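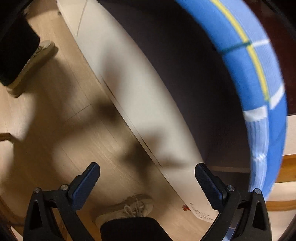

Actress Silvana Aguiar says she will not return for the second season of the drama "Hesis", after the producers refused to put an intimacy coordinator on set for every shooting day.

Aguiar, who plays the widow Marta in the series, told the radio program of Anderson Pimentel on Friday that she asked for the change in writing four times. She said the answer was always polite and always the same.

"They told me, we have a coordinator when the script needs one," she said. "But the script changes in the morning. At nine o'clock you receive new pages, and at ten you are in the bed with a colleague you have met two times. Who do you call then?"

The actress did not accuse any member of the cast of bad behavior. She repeated this more than once during the interview, and asked listeners not to look for a guilty person among her colleagues. Her complaint, she said, is with the company.

The series is produced by Trirnadon, which confirmed in a short statement that Aguiar has left. The company said it "respects her decision and thanks her for her work," and that all scenes in the first season were filmed with the agreement of the performers. It did not answer a question about the new pages.

Director Tae-yang Nam, who made the first nine episodes, gave a different account. He said by phone that he remembers only one occasion when an intimate scene was rewritten on the same day, and that Aguiar was offered the possibility to film it later in the week.

"She said she was fine to continue, and I believed her," Nam said. "Maybe I had to ask again. I think about this now." He added that he would support a coordinator on set every day, but that the budget is not decided by the director.

Flor Villanueva, who appears with Aguiar in most of the hospital scenes, wrote on her own page that she stands with her friend. Villanueva has a contract for the new season and said she will honor it. She has asked for the same condition, and for now she is still waiting to hear from the producers.

A petition in support of the two actresses was opened by fans of the show and had 4000 signatures on Saturday morning. It asks the streaming service Brudix, where "Hesis" is shown, to make the presence of a coordinator a condition for every drama it buys. Brudix has not commented.

Rosângela Guerra, a lawyer who works with performers, said that contracts in television often mention intimate scenes in only one paragraph. In her opinion the important point is what happens when the text is changed late. "The actor has the right to say no, this is written," she said. "But there is a whole crew waiting, with the lights on - it is not easy to use this right."

Filming of the second season is planned to start in October. The role of Marta will be given to another actress, according to Trirnadon, and the name is not yet announced. Aguiar will next be seen on stage in "The House of Geerts", where rehearsals have already begun.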